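Flarcombe counter sets

README, second revision

Flarcombe is a collection of small shop-counter arrangements: packaged snacks, wrapped sandwiches, and the baskets and risers they are put out in. It holds 122 arrangements, each with a short text note listing the goods and the holder. Anathi Mkhize keeps the notes and fixes errors on Sunday evenings.

Contents

Two kinds of holder are covered. Woven baskets are used for fresh items such as wrapped sandwiches. Clear stepped risers are used for boxed and bagged goods. 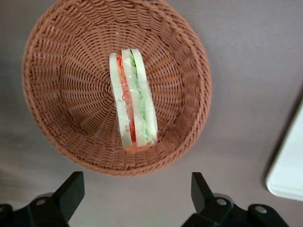
Fresh items are noted by wrapping first, then filling. If a filling can't be told for certain through the film, the note gives the color and stops there. We would rather have "green layer" than a wrong guess at lettuce. Bread is noted as white, brown, or other.

Packaged goods are noted by the name on the pack when it can be read – Snickers, for example – and by flavor if that is printed large enough. Boxes with only a barcode or small print are noted by color and size. Direction of the lettering is not recorded. A pack that leans over more than one step is listed under the lowest step it touches.
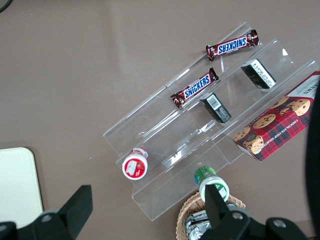 Kjell Løken wrote in to say that the lowest-step rule is hard on big cookie boxes, and that he would list them under every step they cover. He also asked for a separate field for leaning packs.

The field is planned for the next revision. The rule stays until then, so that older notes can still be compared with new ones.

Known problems

Candy bars and cereal bars shared one category in the first revision. Most have been split, but 5 notes still use the old name.

Prices are left out.

Corrections

Send the arrangement number and the line to change. August corrections are already in.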